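홈 제품 부품·소모품 자료실 서비스 접수 문의
검색어를 입력하세요 검색

Havdale 양팔 작업 셀

Rarkwood의 Havdale은 로봇 팔 두 대와 그리퍼 두 개, 제어함, 작업 받침대로 구성된 양팔 작업 셀입니다. 소형 부품을 집어 옮기거나 한쪽 팔로 잡고 다른 쪽 팔로 끼우는 작업에 씁니다. 이 페이지에는 설치 조건, 시뮬레이션에서의 자세 확인, 그리퍼 관리, 고장 시 조치를 정리했습니다. 처음 설치하는 경우에는 순서대로 읽고, 이미 쓰고 있는 경우에는 필요한 항목만 보면 됩니다.

주요 사양

셀 폭: 1,246 mm
팔 한 대의 작업 반경: 517 mm
제어함 포함 무게: 약 221 kg
팔: 좌우 두 대, 같은 규격
그리퍼: Mancuso 평행 그리퍼, 좌우 각 한 개
시뮬레이션 소프트웨어: Mostness
전원: 접지된 전용 회로
정기 점검 주기: 3개월

무게는 작업 받침대를 포함한 값이고 포장재는 들어 있지 않습니다. 공구 교환 장치를 추가하면 작업 반경이 달라지므로 주문서에 적힌 값을 기준으로 합니다.

설치 장소

바닥은 수평이고 단단해야 합니다. 이중 마루나 카펫 위에는 바로 놓지 말고 지지판을 깔아 주십시오. 제어함 뒤쪽에는 문을 완전히 열 수 있는 공간이 필요합니다. 통풍구 앞에 부품 상자를 쌓아 두면 여름철에 과열 경고가 자주 뜹니다.

셀을 옮길 때는 팔을 운송 자세로 접고 고정 브래킷을 채웁니다. 팔을 손잡이처럼 잡고 밀면 관절 원점이 틀어집니다. 자리를 잡은 뒤 네 모서리의 수평 발을 조절하고, 수평을 맞춘 다음 잠금 너트를 조입니다. 너트를 조이면서 높이가 조금 변하는 일이 있으니 수평계를 한 번 더 대 보십시오.

비상 정지 버튼은 작업자가 서는 쪽에 답니다. 출고할 때는 오른쪽에 달려 있고, 왼쪽으로 옮기려면 제어함 아래의 케이블을 함께 옮겨야 합니다. 옮긴 뒤에는 버튼을 눌러 양쪽 팔이 모두 멈추는지 확인합니다. 한쪽 팔만 멈추면 중간 커넥터가 빠진 상태입니다.

시뮬레이션에서 자세 맞추기

실제 팔을 움직이기 전에 Mostness에서 설치 모델을 열고 좌우 팔의 기본 자세를 맞춥니다. 벽, 창, 바닥 같은 배경은 방 모델을 불러오면 함께 나옵니다. 배경 모델은 시야를 확인하는 용도이며 충돌 영역으로 자동 등록되지 않습니다. 실제 현장의 기둥이나 선반은 충돌 영역 메뉴에서 따로 입력해야 합니다.

시점은 기울어진 상태에서도 그대로 쓸 수 있습니다. 수평을 맞춘 시점에서는 앞쪽 팔이 뒤쪽 그리퍼를 가리는 경우가 있어서, 몇 가지 각도로 돌려 가며 봅니다. 흰 팔의 윤곽선 너머로 두 그리퍼가 모두 보이는 시점을 골라 이름을 붙여 저장하십시오. 가까운 쪽은 크게, 먼 쪽은 아주 작게 나오므로 화면상의 크기로 손가락이 벌어진 폭을 비교하면 안 됩니다. 폭은 그리퍼를 선택했을 때 나오는 수치로 읽습니다.

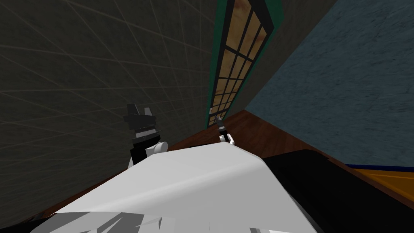
시뮬레이션에서 맞춘 자세를 실제 셀에 바로 보내도 됩니까?

원점 확인을 마친 셀에만 보낼 수 있습니다. 원점 확인이 끝나지 않았으면 제어함이 전송을 거부하고 대기 상태로 남습니다. 확인을 마친 뒤에도 첫 동작은 저속 모드로 실행하고, 작업자는 비상 정지 버튼에 손이 닿는 위치에 서 있어야 합니다.

원점 확인 순서

1. 작업 받침대 위의 부품과 공구를 모두 치웁니다.
2. 전원을 켜고 제어함 표시등이 대기 상태가 될 때까지 기다립니다.
3. 조작 단말에서 왼팔을 선택합니다.
4. 각 관절을 저속으로 움직여 몸체의 눈금과 관절의 눈금을 맞춥니다. 손목 쪽부터 시작해 어깨 쪽으로 갑니다.
5. 저장을 누르고 오른팔도 같은 방법으로 맞춥니다.
6. 두 팔을 기본 자세로 보낸 뒤 눈금을 다시 봅니다.

눈금이 선 하나 굵기 안에서 어긋나는 정도는 조정 범위입니다. 그보다 크면 해당 관절만 다시 맞춥니다. 같은 관절이 반복해서 어긋나면 관절 안의 고정 볼트가 풀렸을 수 있습니다. 이 볼트는 현장에서 조이지 말고 서비스에 접수해 주십시오.

왼팔과 오른팔의 원점 값은 따로 저장됩니다. 한쪽 값을 다른 쪽에 복사하는 기능은 이전 단말에 있었으나 잘못 쓰는 경우가 많아 삭제했습니다. 예전 백업 파일을 불러오면 복사 메뉴가 다시 보이는데, 눌러도 작동하지 않습니다.

그리퍼 장착과 관리

Mancuso 그리퍼는 손목 플랜지에 볼트로 고정합니다. 위치 핀을 먼저 끼우고 볼트를 손으로 돌려 넣은 다음, 대각선 순서로 조금씩 조입니다. 한 볼트를 끝까지 조이고 다음으로 넘어가면 그리퍼가 미세하게 기울어집니다. 조임 값은 그리퍼 상자 안쪽의 라벨에 있습니다.

손가락 끝은 소모품입니다. 부드러운 천으로 닦고, 묻은 것이 잘 안 떨어지면 천에 중성 세제를 조금 묻힙니다. 용제는 쓰지 않습니다. 끝이 갈라졌거나 두 손가락이 닫혔을 때 한쪽만 먼저 닿으면 교체합니다. 손가락은 반드시 한 쌍으로 바꿉니다. 새것과 쓰던 것을 섞으면 얇은 부품을 잡을 때 각도가 틀어집니다.

교체한 뒤에는 빈 상태로 몇 번 여닫고 닫힘 위치를 다시 저장합니다. 저장하지 않으면 제어함이 이전 손가락의 두께를 그대로 써서, 부품을 잡지 않았는데도 잡았다고 판단할 수 있습니다. 서비스 접수 가운데 꽤 많은 수가 이 경우입니다.

손가락이 천천히 움직이면 속도 설정부터 봅니다. 설정이 정상인데도 느리면 안내 레일의 먼지를 마른 붓으로 털어 냅니다. 레일에 기름을 추가로 바르지 마십시오. 출고할 때 바른 윤활제와 섞이면 굳습니다.

시점을 바꾸어 간섭 확인

좌우 그리퍼를 장착한 뒤에는 Mostness에서 공구 모델도 같은 것으로 바꿉니다. 모델이 맞지 않으면 손목 길이가 달라져 간섭 계산이 틀립니다. 공구를 바꾼 다음 저장해 둔 시점들을 차례로 불러옵니다.

확인할 부분은 흰 팔의 위쪽 모서리와 손목이 만나는 곳입니다. 가까운 그리퍼는 손목 블록과 옆으로 나온 작은 원통형 관절까지 보고, 먼 그리퍼는 확대해서 집게 끝의 방향을 봅니다. 격자 선반처럼 무늬가 복잡한 배경 앞에서는 가는 집게 끝을 놓치기 쉽습니다. 그럴 때는 배경 표시를 잠시 끄거나 시점을 옆으로 옮깁니다. 팔 표면에 회색과 흰색의 각진 조각이 보이면 시점이 팔 모델에 너무 가까운지 살피고 조금 뒤로 물려 다시 그리게 합니다.

간섭 계산은 시점과 관계없이 전체 모델로 이루어집니다. 계산 결과에 빨간 표시가 없더라도 케이블은 모델에 들어 있지 않으니, 실제 셀에서 저속으로 한 번 돌리면서 케이블이 당기지 않는지 따로 보아야 합니다.
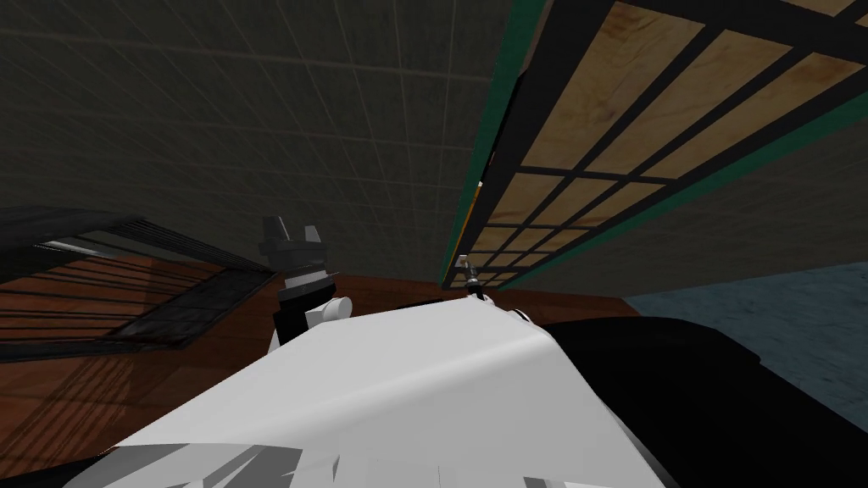 정기 점검

점검은 전원을 끄고 합니다. 제어함 안의 잔류 전압 표시등이 꺼진 것을 보고 문을 여십시오.

팔 외장: 금이 간 곳과 들뜬 덮개가 있는지 봅니다. 덮개 나사는 세게 조이면 나사산이 상합니다.
케이블: 팔꿈치와 손목 부분의 피복을 손으로 훑어 눌린 자리를 찾습니다.
그리퍼: 볼트 조임, 손가락 마모, 레일의 먼지.
제어함: 필터를 꺼내 털고, 찢어졌으면 교체합니다. 물로 씻은 필터는 완전히 마른 뒤에 넣습니다.
수평: 수평 발의 잠금 너트와 셀 상판의 수평.
백업: 원점 값과 작업 파일을 외부 저장 장치에 복사합니다.

점검표는 자료실에 있습니다. 양식을 꼭 쓸 필요는 없지만 점검한 날짜와 관절별 원점 값은 남겨 두는 편이 좋습니다. 수리 접수 때 이 기록이 있으면 방문 전에 부품을 정할 수 있습니다.

고장 시 조치

한쪽 팔만 움직이지 않음
조작 단말에서 그 팔이 잠금 상태인지 봅니다. 잠금이 풀려 있으면 전원을 끄고 손목에서 제어함까지 커넥터를 차례로 확인합니다. 팔이 처질 수 있으니 전원을 끄기 전에 받침대에 내려 둡니다.

두 팔이 동시에 멈춤
비상 정지가 눌려 있거나 간섭 영역에 들어간 경우입니다. 단말의 마지막 기록에 어느 쪽인지 나옵니다. 간섭으로 멈췄다면 한 팔씩 수동으로 빼내십시오. 두 팔을 함께 움직이는 복귀 명령은 쓰지 않습니다.

부품을 자주 떨어뜨림
손가락 끝의 마모와 닫힘 위치를 먼저 확인합니다. 둘 다 이상이 없으면 잡는 힘을 한 단계 올립니다. 최대로 올린 채 오래 쓰면 손가락 끝이 빨리 닳습니다.

시뮬레이션과 실제 위치가 다름
단말의 원점 값과 Mostness에 저장된 원점 값을 비교합니다. 값이 같으면 공구 모델이 실제 그리퍼와 같은지 봅니다. 여기까지 맞는데도 차이가 나면 셀의 수평을 다시 잽니다.

부품 및 소모품

그리퍼 손가락 한 쌍, 손목 볼트 세트, 위치 핀, 제어함 필터는 낱개로 주문할 수 있습니다. 관절 모듈과 팔 외장은 제조 번호를 확인한 뒤 출고합니다. 제조 번호는 제어함 문 안쪽과 각 팔의 바닥판에 있습니다. 좌우 팔의 번호가 서로 다르니 어느 쪽 부품인지 함께 적어 주십시오.

긴 손가락은 9월부터 주문을 받습니다. 기존 그리퍼에 그대로 달 수 있지만 잡는 힘 설정을 낮춰야 하고, Mostness의 공구 모델도 새로 받아야 합니다.

서비스 접수

접수할 때는 제조 번호, 단말의 마지막 기록, 증상이 나온 작업 파일을 보내 주십시오. 파일이 크면 문제가 생긴 동작만 잘라서 보내도 됩니다. 전화로는 증상 상담만 가능하고 원격 접속은 접수 번호가 나온 뒤에 진행합니다.

기술 문서 담당: Ji-hoon Yoo
최종 수정: 2023년 6월 13일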